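关于我们

首页 > 关于我们

Jeda 是一家做机器人操作的公司,主要业务是让机械臂处理日常小物件:拿起来,移过去,放下,递给人。我们自己不生产机械臂本体,手臂和多数电机从外面采购,末端的夹持部分、控制软件和操作流程由我们来做。客户里有职业学校、康复器具的经销商,也有几家想在分拣台上少用一点人手的小工厂。

公司由 Elie Aoun 和 Mariama Addo 共同创办。Elie Aoun 以前做设备维修,负责硬件和现场;Mariama Addo 管软件和培训。两个人的分工到现在没有大的变化,只是后来加入的同事多了,维修台和写程序的桌子分到了不同的房间。目前在职 17 人,一半以上的人每周都要上手操作设备,包括做财务和行政的同事。入职第一个月所有人都要学会开机、急停、回零位和更换指套,学不会的可以再学,没有人可以跳过。

我们所在的地方

公司在 Sárközi 楼的一层和半地下层。一层是接待区、演示间和办公室,半地下层是加工间和仓库。楼的正门朝北,门厅比较窄,推着设备箱的客人请走东侧的货运门,按门铃后有人来开。东侧门有一道缓坡,轮椅和婴儿车也从这里进更方便。

演示间分成几个工位,每个工位有一张台面和固定的站位线。站位线贴在地上,参观的人站在线外,操作员站在线内。我们曾经用过透明挡板,后来拆掉了。挡板反光,后排的人看不清楚手指的动作,提问的人也总要绕到侧面。现在的做法是限制手臂的速度和活动范围,操作员的手一直放在能按到急停的位置。站位线每个季度重新量一次,换了手臂或者换了台面也要重新量。

楼里的暖气开得比较早,演示间因为有设备,温度通常比走廊高。来参观请穿方便脱的外套,接待区有衣架。

我们做什么

日常的工作可以分成四块。

第一块是夹持。机械手指拿东西,难处多半在接触的那一面。硬的东西会滑,软的东西会变形,细长的东西会转。我们的工程师花很多时间换指面材料、改手指的弯曲顺序,再回到台面上试。试的东西都是普通商店里能买到的,用坏了再买。

第二块是控制软件,名字叫 Cleren。Cleren 把操作员的动作转成手臂和手指的动作,也能记录一次完整的操作,之后回放或者逐段修改。它的界面做得很朴素,按钮大,颜色少,戴手套也能点。学校的老师提过希望加一些动画,我们试做过一版,上课时学生都盯着屏幕,不看手臂,于是又撤掉了。

第三块是培训。客户买了系统以后,操作员要到我们这里上课,或者由我们的人到客户那里去。课程从安全和日常检查开始,中间是基本动作,最后一天由学员自己布置台面、自己完成任务、自己写记录。没有写记录的,我们不发结业证明。

第四块就是对外的参观和演示,包括学校团体、客户考察和每年的开放日。这一块占用的时间比外面的人想象的要多,下面单独说。

开放日的由来

公司刚搬到 Sárközi 楼的时候,隔壁单位的人常常在走廊里停下来看。有人问能不能进来,我们就让进来了。那时候没有安排,谁在调试就看谁调试,有时候看到的是一台手臂在同一个位置停很久,因为工程师在改参数。看的人觉得无聊,工程师也觉得不自在。

Mariama Addo 提出固定一天,把门打开,把台面布置好,让人能看到完整的过程。第一次办的时候准备得很粗糙,接待区没有椅子,两个工位共用一个插座,讲解的人嗓子哑了。但来的人问的问题很具体,有一位做缝纫的邻居问手指能不能捏住一层布而不带起下面那层,这个问题我们后来花了很长时间去做,到现在也只能说有些布料可以,有些不行。

从那以后开放日每年办一次,时间在 9 月,一般选在星期一。选星期一是考虑到附近几所学校当天下午有活动课,老师带学生过来不用调课。上午留给客户和同行,下午留给学校和附近的居民,这个顺序一直没有改过。

开放日当天怎么走

上午 9 点开门。接待区签到,领一张带颜色的胸贴,颜色对应不同的组。每组最多 13 个人,由一位同事带着走,先到半地下层看加工间,再上来进演示间,最后回到接待区提问。整个过程不到两个小时,中途可以离开,离开前请告诉带队的同事。

加工间里主要看手指是怎么装起来的。我们会在工作台上放一只拆开的夹爪,关节、拉线、指面分开摆,旁边放一只装好的,可以拿在手里掂一掂重量,也可以用手掰一掰关节。掰的时候请顺着弯曲的方向。加工间的地面有线槽,走路请看脚下。

演示间的时间最长。每个工位有一位操作员和一位讲解员,讲解员只讲台面上正在发生的事,别的问题留到最后。我们以前让操作员边操作边讲,效果不好,操作员说话的时候手会慢下来,观众又会以为是机器慢。分开以后,两边都轻松一些。

全天接待人数上限是 2 的倍数还是整百,同事之间争论过一阵,原因是分组表怎么排都会剩下几个人。现在定为最多 100 人,剩下的人并入最后一组,带队的同事多安排一位。报名满了以后我们会开候补名单,前一天下午逐个打电话确认。

台面上的任务

演示用的任务叫 Mendel。名字是内部起的,原来是一个测试文件夹的名字,后来大家叫顺了,就写进了正式的文件里。Mendel 由一组短任务组成,每个短任务都能在几分钟里做完,任务之间可以调换顺序。

任务用的物件都是家里和办公室里常见的。选物件的时候,我们看的是形状和表面:圆柱形的、会滚的、有棱角的、一捏就响的、里面有液体的。物件旧了也照样用,标签磨掉一角、边上有一点压痕,都不影响。全新的东西反而让人觉得是专门准备好的道具,参观的人会问换一个行不行。

台面通常会铺上桌布。光滑的台面对机械手比较友好,物件推一下就动,手指也容易插到下面去。铺了布以后,物件和台面之间的摩擦变了,布会起皱,指尖碰到布的时候还可能带着布一起走。这些情况在真实的厨房和餐桌上都会遇到,所以培训和演示都保留了铺布的做法。带花纹的布还多一层麻烦,用摄像头识别物件的那部分程序有时会把花纹当成东西。纯色布我们也有,给初学的学员用。

细长的木棍是 Mendel 里比较早加进来的物件。木棍看起来简单,拿起来不难,难在拿起来以后保持方向。手指夹在一端,另一端会往下坠,夹得太松会转,夹得太紧,几根手指的受力不均匀,棍子会往一边偏。操作员要先决定夹在哪里,再决定手腕抬多高。

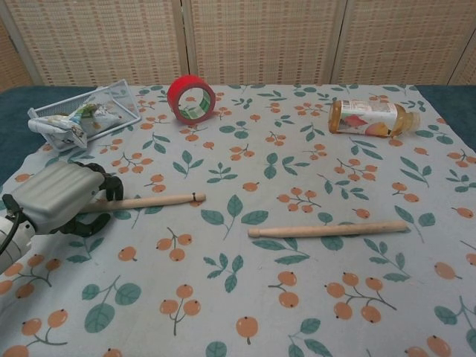

木棍类任务的要求写得很简单:从台面上拿起一根,抬离台面,保持住,放到指定的位置,过程中尽量不要碰到别的物件。写得简单,是因为每个操作员的习惯不同,有人喜欢从上往下抓,有人喜欢从侧面包住,我们不规定手法,只看过程是否稳定。讲解员手里有一张记录表,记开始和结束的时间,记有没有掉落,记有没有按过急停。表格做完当场贴在工位旁边的板子上,参观的人可以看,掉落的那些也在上面。

有人问为什么要把掉落的记录也贴出来。Elie Aoun 的看法是,客户买回去以后一样会掉,早一点看到,签合同的时候就会问到重点,比如掉了以后怎么恢复,需不需要人走过去捡,捡的时候手臂应该停在什么位置。这几个问题在我们的操作手册里都有对应的章节,开放日当天手册放在接待区,可以翻阅。

胶带卷一类的环形物件,抓法又不一样。可以夹外圈,也可以把一根手指伸进中间的孔里。从孔里拿比较稳,放下的时候要多一个抽出来的动作,抽得急了会把整卷带倒。操作课上我们让学员两种都练,练到能在不看提示的情况下说出自己打算用哪一种。

装了液体的瓶子放倒以后会有一点晃动,拿起来的时候重心跟着跑。学校的学生喜欢看这一项,常常要求再来一遍。包装袋就没有那么受欢迎,但对我们来说很有用,薄膜袋没有固定的形状,每次放下去都不一样,程序里写死的抓取点基本用不上,只能靠操作员判断。

遥控操作和自动操作

来参观的人里,十个有八个会问同一件事:这台手臂是自己在动,还是有人在控制。我们每次都直接说明。开放日上绝大多数任务由操作员控制,操作员在站位线里,动作通过 Cleren 传给手臂。有一部分任务是回放之前记录的动作,讲解员会在开始之前说清楚。还有少量任务由程序自己决定抓取的位置,这部分还在研发,放在最里面的工位,失败的次数比别的工位多。

几年前有一位客户考察完以后,以为整套流程都是自动的,回去写了报告,后来双方花了不少时间重新解释。从那次以后,每个工位前面都立一块牌子,写明当前的控制方式,换方式就换牌子。牌子是 Mariama Addo 自己裁的,字比较大,站在最后一排也能看清。

我们并不认为遥控操作是过渡的东西。有些客户的工作每天都在变,物件今天是这样,明天是那样,用人来控制反而省事。也有客户明确要自动的,那就要先把物件的种类限制住,把台面的光线固定下来,再谈程序。两种需求我们都接,报价方式不同,交货时间也不同。

观众上手

每个工位在一轮演示结束以后,留出时间让参观的人试一试。试的时候手臂的速度调到最低,活动范围缩小,操作员站在旁边。第一次操作的人几乎都会犯同一个毛病,眼睛看着自己的手,不看台面。操作员会提醒一句,多数人第二次就好了。

上手的顺序按签到的先后,孩子和大人排在同一条队里。身高不够的孩子可以站在踏板上,踏板有防滑面,由家长扶着。十岁以下的孩子只体验手指的开合,不控制手臂移动,这一条没有例外,请家长理解。

左手习惯的人请提前说。控制端可以左右对调,调一次要几分钟,我们会把左手的人排在一起。戴心脏起搏器的客人请在签到时告知,接待的同事会安排您从不经过半地下层的路线参观,加工间里有带磁性的夹具。

学校团体

学校来参观,除了开放日以外,平时也可以预约。平时的团体人少,安排比较松,学生有更多时间上手。我们希望老师在来之前和我们通一次电话,说一下学生的年级、有没有学过基础的电路或者编程,以及这次参观之后课堂上要做什么。有的老师希望学生回去写观察记录,我们就把时间留在看上;有的老师希望学生回去设计一只夹子,我们就多讲加工间的部分,让学生把不同的指面材料摸一遍。

带队老师和学生的比例按学校自己的规定执行。进演示间以前,我们的同事会讲一次安全要求,内容不长,请老师帮忙让学生听完。书包放在接待区的架子上,不带进演示间,背带容易勾到线缆。长发请扎起来。围巾和挂绳请摘下来,包括老师的工牌。

职业学校的学生可以申请在开放日当天做助手。助手提前一天来,熟悉工位,学习怎么把物件放回起始位置。放回起始位置听起来是小事,一天下来要做很多遍,位置放偏了,后面的回放任务就做不成。做过助手的学生里,有几位后来到我们这里实习,现在加工间里管指面材料的同事就是这样来的。

客户考察

客户考察和开放日不一样,通常只有一家客户,时间半天。我们建议客户带上自己要处理的物件,带真的,带脏的也可以,不要只带样品。前面提到的那些细节,光看别人的木棍和瓶子是看不出来的。物件太大或者太重的请先发尺寸和重量,我们的台面和手臂有上限,超过了就没有必要跑一趟。

考察当天由 Elie Aoun 或者硬件组的同事接待,先看现成的任务,再把客户的物件放上去试。试的过程允许客户自己录像,录到操作员的脸请先征得本人同意。试完以后我们会在一周内给出一份书面意见,写明哪些能做,哪些现在做不了,哪些需要改指面或者改流程。做不了的我们会写做不了。有几位客户收到这样的意见以后没有再联系,也有客户隔了一年多又回来,带来了换过包装的同一种产品。

考察不收费,材料损耗由我们承担。需要我们带设备到客户现场演示的,收取运输和人工的费用,距离远的要提前安排车辆。现场需要一张稳固的桌子和独立的电源,地面要平。地毯上也能做,桌脚需要垫板,垫板我们自己带。

安全

所有工位在开门以前做一次检查,检查的内容包括急停按钮、手臂固定螺栓、线缆的走向、指面有没有脱胶。检查表由做检查的人签名,由另一位同事复核。线缆是最容易出问题的地方,手臂转动时线会跟着甩,留得太短会拉紧,留得太长会扫到台面。我们在手腕处留一段弧线,长度按手臂型号在表里查。

演示当中任何人都可以要求停下来,包括参观的人。喊一声停,操作员就会按急停,不问原因。按了急停以后重新启动需要几分钟,这几分钟讲解员会回答问题。过去的开放日里,按急停的次数不少,多数是物件滚出了工作区,也有家长看到孩子的手越过了站位线。我们觉得按得早比按得晚好,操作员不会因为多按了几次受到批评。

台面上用的物件,结束以后都会检查一遍。木制的看有没有毛刺,瓶子看盖子有没有松,袋子破了就换。食品类的物件只当作物件使用,不给人吃,请家长看好孩子。

我们的同事

硬件组负责手臂的安装、夹爪的加工和现场维修。软件组负责 Cleren 和记录系统。培训组的人不多,但是会从另外两个组借人,所以来上课的学员有时会发现,教急停的老师第二天在加工间里磨零件。行政和财务的同事在开放日当天负责签到和引导,他们同样会开机和急停。

公司里没有专职的讲解员。讲解由各组的同事轮流做,提前一个星期在午饭以后练习,由别的组的同事当听众,听不懂就打断。软件组的人讲夹爪,硬件组的人讲程序,这样安排是为了避免讲得太细。练习的时候大家会互相记下口头语,记得最多的是“基本上”。

我们招人的信息只发布在招聘页面上,不委托中介。操作员的岗位不要求学历,要求手稳、能久站、愿意写记录。面试包括一次半小时的上手操作,事先不用练习,我们看的是怎么问问题,以及东西掉了以后怎么处理。

常被问到的几件事

能不能买一只夹爪回去自己装。可以,但只卖给已经参加过培训的单位,个人目前不卖。夹爪的接口和几种常见的手臂能对上,对不上的需要加转接板,转接板另外收费。

指面多久换一次。看用途。做培训的换得勤,学员喜欢用力夹;做分拣的按使用手册上的周期换。指面变硬、发亮或者边缘翘起来就该换了。换指面不需要工具箱,手册里附的一把小扳手就够。

Cleren 能不能单独使用。能装在别的手臂上,但我们需要先看到那台手臂的资料,有些型号不开放底层的接口,装上去只能用一部分功能。

开放日有没有英语讲解。有一组,在上午,由 Elie Aoun 带。其他语言请在报名时写明,我们尽量找同事帮忙,找不到会提前告诉您。

能不能拍照。可以拍台面、手臂和夹爪。屏幕上有客户名称的时候请不要拍,讲解员会提醒。请不要用闪光灯,闪光会影响台面上的识别程序。

报名与联系

开放日的报名在夏天开始,入口放在首页最上方,填写姓名、人数和希望的时段即可。学校团体请由老师统一填写。报名以后有变动请尽早取消,候补名单上一直有人在等。

平时的参观和客户考察请通过联系页面预约,写明目的和大致的人数,物件的照片可以一起发过来。培训课程的时间表每个季度更新,放在培训页面。维修请直接打售后电话,报手臂底座上的编号,接电话的同事会先问几个问题,多数小毛病在电话里就能处理。

附近停车位紧张,Sárközi 楼后面的车位留给货运和行动不便的客人。坐公共交通过来从车站走北侧的路比较近,南侧的路在修,修好以后我们会在这里更新。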